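Altisero bottle set: read me first

Hello, and thanks for downloading this. I'm Jennylyn Lagman, I look after the Altisero bottle set at Calimlim, and this file is half data card and half house rules. Liv Engström wrote the first rules in February and I've been scribbling on them ever since, so if something sounds bossy it's probably hers, and if it rambles it's mine.

What you get

3,146 recordings of one or two arms working with a single drinks bottle on a white table. Each recording has its own folder with the video streams, the joint readings and a small text file called notes. Please read the notes! More than 25 people have written to me with a question that was answered in there.

Version of 29 May 2024. Older versions used a different clock for the wrist view, so don't mix them.

Rules for the table

One object per recording, standing up, cap on. We use ordinary shop bottles with the label left on, and I'm quite firm about that. A clear bottle full of water bends everything behind it and the label is often the only solid thing a model has to hold on to. If you peel it off you've made a different (and much harder) set, so give it a different name.

Write down the fill level before you start. "Nearly full" is fine, "some" isn't.

Leave the lights alone between takes. Shadows are allowed, and so are two hands' worth of them lying right across the table – we tried filling them in with extra lamps and all we got was glare on the plastic.

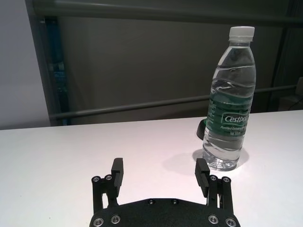
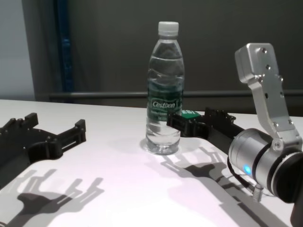

Rules for people

Keep your own hands off the table from the moment the arms are powered until the operator says "clear" out loud. A nod doesn't count. I know it feels silly when there are only two of you in the room.

The stop button stays within reach of the operator, and it gets pressed once at the start of each session to check it works. After a stop, wait 30 seconds before powering up again and bin the take, even if it looked lovely.

Any spill ends the session. Cables first, table second, paperwork last. The Ikero checklist covers this properly and I won't copy it all out.

What counts as a good take

We keep failures. A missed grasp is labelled "miss", a bottle knocked over is labelled "tip", and both go in with everything else. The only takes we throw out are the ones with a stop, a missing stream or a person's face in view. Two people check every label and if they disagree it goes to Liv, who has the final word and uses it.

Known problems

The Cekolness export script drops the last frame of long recordings. I have a fix for 3 of the folders and will get to the others.

Please don't use this set to claim that a gripper is safe near people. We never tested for that.

Corrections are welcome – send me the folder name and the time in the video.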